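Clirley Parcel Lockers: Frequently Asked Questions

General

What sizes are the compartments?
Compartments come in small, medium and large. Internal dimensions are printed on the inside of each door. Items that do not fit the large compartment are held at the Zundcombe counter.

How long is a parcel held?
Three full days after the pickup notice is sent. The day of delivery is not counted. After that the parcel is moved to the counter and kept for a further 17 days, then returned to the sender.

Can the hold period be extended?
Once, by two days, and only before the original period runs out. Use the link in the pickup notice. Counter staff cannot extend a locker hold by phone.

Pickup codes

I did not receive a code. What should I do?
Check the junk folder first. Codes are sent to the email address or mobile number supplied by the retailer, and a typing error at checkout is the usual cause. If the contact details are wrong, bring government photo ID to the counter along with the tracking number.

Can somebody else collect for me?
Yes. Whoever enters the code can open the door. No name is checked at the locker. At the counter, the other person needs the code and a piece of ID showing their own name.

The door opened but the compartment was empty.
Close the door and call the number on the locker screen before leaving. The controller logs each opening with a time, and a report made on the spot is resolved faster than one made the next day.

Fees

Is there a charge?
Collection is free within the hold period. Counter storage after a locker hold expires is also free. Redirection to a different locker bank is charged at the rate shown on screen, payable by debit or credit card. Cash and cheques are not accepted at the lockers.

Restricted items

What cannot be sent to a locker?
Perishable food, live plants, anything that needs an adult signature, and any shipment with a declared value over $2,000. Loose lithium cells are refused. Cells installed in a device are accepted if the retailer has labelled the carton correctly.

Small and loose items

Do very small items need a box?
Yes. The minimum carton is the size of a paperback. Padded envelopes are accepted if the label lies flat and does not wrap around a fold. Small articles sent in one carton should be bagged inside it, as a split seam will otherwise spill the lot. 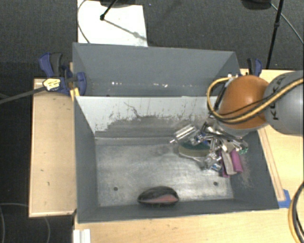 Na-rae Kwon wrote in to say that the bagging advice should also cover returns, after a carton of cabinet hinges went back to the retailer with its corner open and part of the order was refused. The same rule applies in both directions. Bag the contents, tape every seam and keep the receipt until the refund is posted.

Returns

Can I drop off a return at a locker?
Yes, if the label is prepaid and carries a barcode. Select "Drop off", scan the label and wait for a door to open. Returns are cleared every weekday at 4 p.m., and the tracking status changes after that time.

The scanner will not read my label.
Flatten the label and remove any tape over the barcode. If it still fails, key in the number printed below the bars.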